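Cell notebook, Bastau bench, March

Started 9:40. Left finger closing late again, same as before the pad swap. Took the pads off, cleaned the rails, put back with new screws. Torque per the Stindo sheet. Jaw opening set to 70 mm, was 50, too tight for the big heads. Nermin wants it left at 70 for the roses too. Fine by me.

Wrist cable rerouted, 2 ties at the elbow, slack loop below. Dont pull it tight!!

Everett on the black arm, joints by hand first, then power.

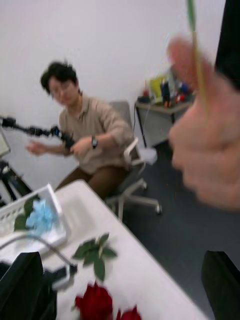 Do the wrist offsets need redoing after a pad change?
Only if the finger blocks came off as well. Pads alone, just run the open/close check and log it.

Ran the check 17 times after lunch, no late closes. Grip force still at the old value, leave it til Amato send the new springs. Exposure on the wrist cam is next, white plastic blows out. Try dropping gain before touching the lamp. Basket position gets re-taught whenever somebody bumps the table, so tape the corners pls. Nermin has the tape. 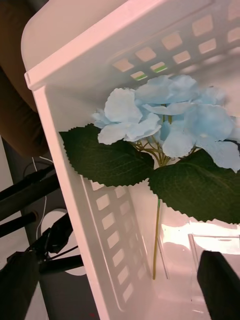

Blue hydrangea in the basket, wrist cam. Floor of basket too bright.

To do: spare pads from Endmont, label the conector, back up the config befor anyone updates.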